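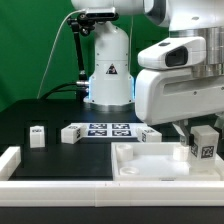

August 5, 2024

Back on the block task today. I wanted to settle the gripper question before the end of the week, so I spent the morning on the stock hand and the afternoon on the Gidey fingers, same blocks, same tray, same start positions as far as I could manage them.

The plan was simple enough. Pick a tagged block off the table, turn it upright, put it down in the tray next to the pegs, let go, back off. The last part is where we have been losing time since June. The fingers open, the block leans, and either it settles or it goes over against the tray wall. When it goes over the tag faces the wrong way and the camera in the hand has nothing to look at.

Morning numbers, stock fingers: 123 tries before lunch. Most were fine. The bad ones were nearly all at the release, and nearly all with the block near the right wall of the tray. I had expected more trouble at the pick. Picking up a block lying on its side takes longer because of the turn, but the grip itself held well.

I slowed the opening speed twice. The first change helped. The second made no difference I could see, and it made every cycle drag, so I put it back to the first setting and left it there.

Swapping the fingers took 49 minutes, which is too long. One screw was tight and I had to go find the other driver, the short one, which was in the Mosia drawer for some reason. Then I had to redo the hand-to-camera offset. The tag board made that part easy. I ran the four-tag calibration, got a result that was clearly wrong, ran it again, and got one that matched last week's. I don't know what happened the first time. I wrote both down.

The Gidey fingers are softer at the tips and they hold the block square. I like them for the grasp. For the release I am less sure. They seem to stick to the block for a moment and then let go all at once. With the block upright and close to the wall, that small tug is enough to shift it. Away from the wall it doesn't matter.

The depth sensor on the upper arm was the other job. I have been comparing it with the camera in the hand for finding the blocks at the start. The fixed view is better for the far side of the table, and it sees the whole tray at once. It does badly on the glossy white parts. Depth on the blocks was patchy until I stopped asking it for depth on them at all and took the pose from the tags only. After that it was steady. The hand camera is still better up close, and I think the answer is to use both: fixed view to choose the block, hand view for the last stretch down. I had hoped to get away with one.

I moved the sensor mount a little lower and tightened the knobs on it. It had been drooping a bit each day, which explains some of last week's odd offsets. I should have checked that sooner. I also want a better route for the thin white cable. It crosses too much open space for my taste, and the wide reach moves for the new task will bring the arm over that way.

The controller from Pronutmont was in its box all day. I read through the manual over lunch and got as far as the network section. It wants its own address range, and I would have to change the settings on the Rostitus machine to match. I'm not doing that in the middle of a comparison.

Log folder is up to 1804 files now and needs sorting. 894 of them are from runs before the calibration fix and can go to the archive drive. I started on it and stopped when I noticed that two of the June folders had the same name — I'll rename them first.

Tomorrow: Gidey fingers again, with the drop position moved left, nearer the middle of the tray. Then the stock fingers at that same spot, or the comparison isn't fair. If the release problem goes away for both, I'll keep the stock ones and save myself the swap. Also bring the short driver back to the bench, and order more tag sheets. The print on one of the spares is starting to lift at a corner.

Left at six. Drove home with the windows down.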